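Table and Small Items Check - Room 20, Cetora Workshop Building
Checked by: Lungile Joubert
Second reader: Zodwa Mthembu
Month: November
Sheet number: 714

Please read the comments also, not only the marks. Last time several people looked at the marks alone and the cup question stayed open for too long.

Marks used: OK / Attention / Not checked

PART A. TABLE AND BOARD

1. Board lies flat and does not rock when pressed at the corners. OK
Comment: I pressed each corner with the palm. The near right corner moved a little before, Parveen Wanigasekara put a felt pad under it and now it is steady.

2. Board surface free from cuts, sticky places and raised edges. OK
Comment: Wipe with a damp cloth only. The spray from the Wunska bottle leaves a film and cups slide on it.

3. Wooden edge of the table free from splinters. Attention
Comment: One rough place on the underside, near the back. You feel it when you lift the table. Sandpaper is in the drawer.

4. Nothing stored on the board at the end of the day. OK

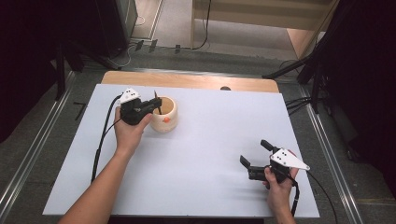
Reading time: 3 minutes

PART B. CUP AND STICK

5. Cup has no chips on the rim. OK
Comment: I went around the rim with a fingertip. The cream cup with the orange dot is the one for this table. Please do not exchange it with the cups from the kitchen, they are taller and fall more easily.

6. Cup stands by itself with the stick inside. OK
Comment: The stick is thin and stands higher than the cup, so a sleeve can catch it. Keep the cup well inside the board when you put the stick in or take it out.

7. Stick has no split and no sharp end. Attention
Comment: One end feels sharper than I would like. Chantelle Le Roux will bring a new one. Until then, the sharper end goes down.

8. Cup is washed and dried before it goes to the shelf. Not checked
Comment: I came in the afternoon and the washing is done in the morning. Zodwa, can you look at this one?

PART C. FLOOR AND CABLES

9. Way to the table is free for walking. Attention
Comment: There are two metal rails along the carpet and you must lift your feet. There are also loose cords on the floor at the pale cabinet in the back. I asked for them to be tied up and I will look again at 4 p.m.

10. Cables at the table hang so that no knee or chair can pull them. Attention
Comment: The black bundle at the right side of the table hangs low. It is not dangerous if you stand, but a person who sits down on that side would touch it. Use the Velcro straps, not tape. Tape leaves glue on the cable and then dust comes.

11. Tripod legs stand firmly and are not in the walking way. OK
Comment: The legs are spread wide. Walk behind and not between.

12. Carpet has no folds or open seams. OK

PART D. STACKED TOY

13. Tiers sit straight on each other. OK
Comment: The wide one is at the bottom, then it gets smaller to the top. If somebody puts it together in another order it will lean.

14. Small parts are fixed well. OK
Comment: I pulled the beak lightly with two fingers and it did not move. This must be repeated every time, also when the toy looks fine. If small children visit, the toy goes on the high shelf.

15. Toy is not placed near the edge of the table. OK
Comment: Fatima Kekana asked how near is too near. I say one hand width from the wood strip, and more is better.

16. Surface of the toy is clean. OK
Comment: Warm water and a soft cloth. Do not soak it. 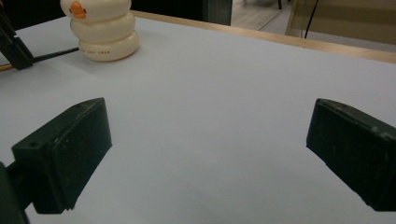 Item 15: cream stacked toy with orange beak, white tabletop.

PART E. LIGHT AND AIR

17. Light is enough to see small objects on the board. OK
Comment: The meter showed 500 lux in the middle of the table. White things on white are hard to find in the evening, so switch on the second row of lamps.

18. Window opens and closes without force. Attention
Comment: The handle is stiff. Tshabalala has the order, number 56 on their list.

OPEN POINTS TO CLOSE

Item 3, rough place under the table - Lungile
Item 7, new stick - Chantelle
Item 8, washing and drying - Zodwa
Items 9 and 10, cords and cable bundle - Parveen
Item 18, window handle - Tshabalala

Note from second reader: I have read everything. For item 8 I will go in the morning and write the result on this same sheet. For item 10, the straps are finished in our cupboard but there is a full bag at the Tukthorpe desk. Z. M.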